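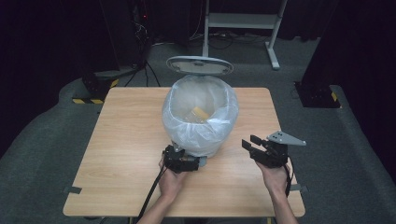
Why does a gripper stop halfway and then refuse to open?

Nine times out of ten the cable has pulled at the back of the motor housing and the driver has dropped into fault. The fingers themselves are usually fine.

Clearing a stalled gripper (hand-held pair, wired)

Written up quickly after the third one this month. Applies to the Tedesco drivers. If you're on the older Tirnier box the menus differ but the order is the same.

Before anything else: power off at the supply. Not the software stop, the actual switch. A stalled finger can let go all at once when the fault clears and it will have your fingertip. Sunee Mahawong got a blood blister that way in October and she was being careful.

1. Supply off. Wait for the driver light to go out. Takes 6 seconds, feels longer.

2. Put the gripper down flat on the table, fingers pointing away from you. Don't leave it hanging by its cable, that's how half of these start.

3. Feel along the cable from the housing down. Stiff spot, kink, flat bit? Swap the cable. Don't tape it. Taped ones come back.

4. Unplug at the driver end, look at the pins, plug back in until it clicks. No click, not in.

5. Try the fingers by hand, supply still off. Should slide with a bit of drag. If they grate or stick at one point there's something in the rail. Plastic bag is the usual culprit on bin jobs, a thin strip of it winds itself in and you can't see it without a torch. Tweezers, not a blade.

6. Check the screws on the top bracket and the mounting plate. Finger tight is not tight. A loose plate lets the housing twist, and the twist pulls on the plug, and your back at step 3.

7. Supply on, hands clear. Open the Gokik panel, clear the fault, then run a slow open and close on nothing. Both sides, even if only one stalled.

Still faulting? Look at the current limit. Should read 2,000. Somebody had set one to 4,000 to get a firmer squeeze, so the motor was pushing flat out against a jam and cooking itself. Put it back to 2,000 and leave it. If the housing is too hot to keep a hand on, that motor is done for the day whatever the panel says.

Faults but only when you reach forward: cable too short for the job. Move the driver closer or fit a longer lead. Sevier leads fit, check the plug is keyed the right way round frist.

Log it when you're done. Which side, which cable, what you found. "Fixed" on its own is no use to the next person.

Updated 2 Feb 2025: added the current limit bit.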